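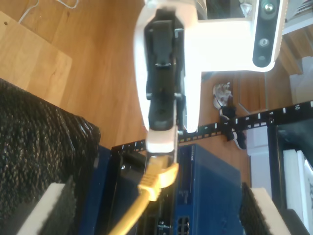 A gripper holding a yellow network cable by its plug, between a rack post and a blue network device.

Pluvinside has put out the first public version of Zasten, its planning software for two-armed robots, and has chosen network cabling as the job to show it off. The release was posted on September 5, 2021, along with a set of pictures and a log of test runs. The pitch is that a machine could one day look after the patching in small server rooms where no technician is on site. After reading the log, we think one day is the phrase to hold on to.

Cabling is a fair choice of test, to give the company its due. A network plug has to go in the right way up, the latch has to click, and the lead behind it bends and drags in ways that planning software has never liked. Most planners treat whatever the gripper holds as a stiff block stuck to the end of the arm. Zasten keeps a rough model of the cable as well, a chain of short links whose shape is guessed again each time the cameras report. Pluvinside says this lets the planner steer the arm so that the lead trails behind and does not snag on the post or the rail.

That may be true. The log does not settle it. It covers 406 attempts at putting a plug into a port, and it marks each one as done, stopped or helped. The last of these is the trouble. "Helped" can mean that an operator nudged the target by a hair on the screen, or that the operator took over the arm and finished the job by hand. Both go down under one code, and the summary on the download page then adds helped runs to done runs and calls the total "completed". Anyone working out whether to spend money on this will want the two kept apart. We asked for the split and were told it would come with the October update.
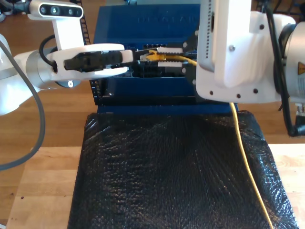
Two arms at the blue switch, with a yellow cable plugged in near the middle of the ports.

On the perception side, Zasten takes depth pictures from cameras mounted on the arms and tries to match what it sees to a stored model of the switch. The operator picks a port on the screen, the software works out where that port should be in space, and the planner draws a path to it. Saragih, the small firm that wrote the matching code, says it trained it on 2,000 labelled views. It does not say how many makes of switch are in there. The notes we could find speak of "the reference unit" throughout, in the singular, and that ought to worry anyone with a mixed cupboard full of older kit.

Ports are an awkward thing to match in any case. They are small dark holes in a row, each one very much like the next. If the match slips sideways by a single port, the plug will still go in nicely, the latch will still click, and the wrong machine will be on the wrong line. Zasten checks for this by reading the port position again after the fingers let go – a sensible step, though it uses the same cameras and the same model that may have got it wrong to begin with. An outside check, such as asking the switch which port has just come alive, is on the wish list and has no date.

The planner is the stronger half of the package. It treats the two arms as one body, so a path for the left arm is only accepted if the right arm is clear of it for the whole move. Older tools plan one arm, freeze it, and then plan the other, with a lot of waiting about. According to the release notes, a full plan now comes back in 2 seconds on an ordinary desktop machine. We have no reason to doubt the figure, but it is for the plan alone. Time spent looking, matching and trying again is left out, and the log shows some runs going back to the looking stage several times over. 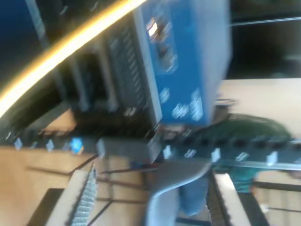
Blurred view of a blue box over a long dark rail, with a person in a green shirt behind.

Motion blur gets one paragraph in the manual. Zasten is meant to throw away any view it judges too smeared to use and wait for a better one. The cut-off is a single number that the user sets by hand, and the default is described as "suitable for most rooms". Set it low and the system sits there rejecting views. Set it high and it will try to match ports in a picture where a person would struggle to find the switch. There is no advice on choosing between the two, and no warning on the screen when views are being dropped. 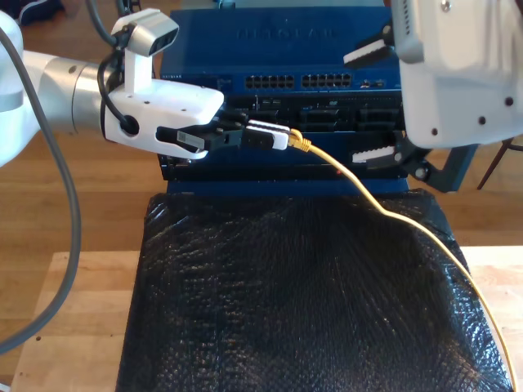 Handing a cable from one arm to the other is the feature Pluvinside talks up most, and it is where the cable model has to earn its keep. A planner that knows only about arms can bring both grippers in without a clash and still drag the lead across something. With the plug held in the left fingers, the yellow lead drops away and runs in a loose S over bubble wrap, while the right gripper stands open by the end of the switch. Slack of that sort is kind to a chain-of-links model, as there is plenty to give before anything pulls tight. A real cabinet has leads tied in bundles of 40 or more, with hardly any spare. The release notes admit that bundles are "not yet represented", so for now the planner would see a bundle as empty air or as a solid wall, depending on a setting.

Demach, which sells a rival planner, has made similar claims about cable work and has published no log at all, so Pluvinside is at least ahead on that score. The Zasten download is free for teaching and non-commercial use. Prices for everyone else have not been given.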